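Finding unused indexes in PostgreSQL before you drop them

Every index on a table has to be updated when a row is inserted, and often when one is updated. If no query reads the index, you are paying for it and getting nothing back. These steps were written for PostgreSQL 15.

Step 1. Check when the statistics were last reset

The counters are only useful if they cover a normal stretch of work. Run:

SELECT stats_reset FROM pg_stat_database WHERE datname = current_database();

On our Stalico database the last reset was in October, so month-end reports were included. If yours was reset yesterday, wait. An empty result means the counters have not been reset by hand.

Step 2. List the indexes with no scans

SELECT relname, indexrelname, idx_scan, pg_size_pretty(pg_relation_size(indexrelid)) FROM pg_stat_user_indexes WHERE idx_scan = 0 ORDER BY pg_relation_size(indexrelid) DESC;

We had 353 indexes in total, and 176 came back with zero scans. The largest was 1166 MB, on an orders table.

Step 3. Take out the ones you need

A unique index or primary key enforces a rule even when idx_scan is zero. Join to pg_index on indexrelid and keep only rows where indisunique is false. Exclusion constraints also have their own indexes, so filter on indisexclusion too. Leave alone any index that covers a foreign key column if you delete from the parent table.

Step 4. Check the replicas

Scans are counted on the server where they happen. Our reporting queries run on a standby, and nine of the indexes on the list were busy there. Run the query from step 2 on each standby and compare.

Step 5. Save the definition, then drop

SELECT pg_get_indexdef('orders_region_idx'::regclass);

Keep the output in version control. Then:

DROP INDEX CONCURRENTLY orders_region_idx;

This form does not block reads and writes on the table. It cannot run inside a transaction block, so turn that off in your migration tool. Drop one index at a time and watch the slow query log for a day before the next one.

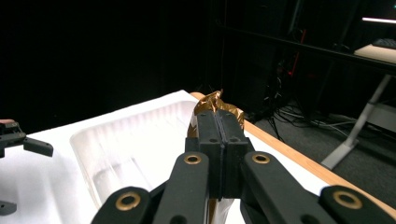

Liepiņa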